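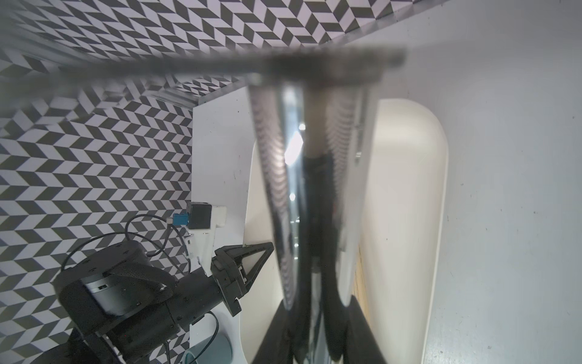
Jendellow shared workshop — speaker notes, two-arm cell build
2023-12-25
Print | E-mail this page

Slide 1. Scope. Home-scale cell, two arms, one enclosure. Controller code is the Vadov branch, not covered tonight. Questions on wiring at the end.

Slide 2. Enclosure. Patterned walls, black-and-white chevron. Pale work surface. Mention that plain walls are the next test. Metal edging at the corner went in after the walls; do it first.

Slide 3. Arms. Joint housings black, grippers with open triangular fingers on one arm. Bolt circle on the Pevik adapter needed re-drilling. Read out the torque figure from the handout.

Slide 4. Cameras. One on the wrist, one on a white bracket at the panel edge. Leave slack in the cable — the first loom was too short and pulled the connector at full reach. Current loop clears the joint through its whole range.

Slide 5. Calibration. 141 poses per arm, done in May and repeated after the bracket moved. Thiele routine, default settings. Takes nearly 9 minutes.

Slide 6. Log. 535 runs to date. 6 stopped on a joint limit, all on the same arm. Cause still open. Show the plot, pause, go on.

Slide 7. To do. Strain relief on the second cable. Stiffer mount for the wrist camera. Parts list is on the bench by the door.

Shares: 9 | Comments: 6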